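Drastinness rental, walk-through checklist, 15 June 2022

Smoke alarm, hallway: OK. Chirped at me once, so I swapped the battery anyway.
Smoke alarm, bedroom: OK, but dusty!
Extinguisher under sink: needle in the green. Tag runs out in October.
Water heater: set too high for my taste, turned it down.
Back steps: FAIL. Second tread wobbles (I nearly went over with my coffee) and the rail has 4 loose screws.

I also went through the go-bag stuff, which I keep meaning to do and keep putting off. The list taped inside the closet has 11 items and I could only tick 9. Still need a whistle and spare batteries. 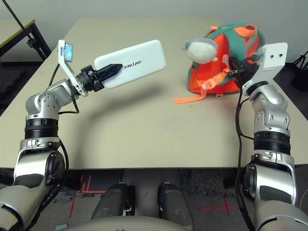 Backpack on the table, white case held above it.

Outlets: all fine except the one by the dryer, which is warm. Not using it till the Warkell guys come out.
Window latches: OK, the bathroom one sticks.
Dryer vent: oh boy. So much lint. Cleaned, and I'm putting it on the list for every visit from now on.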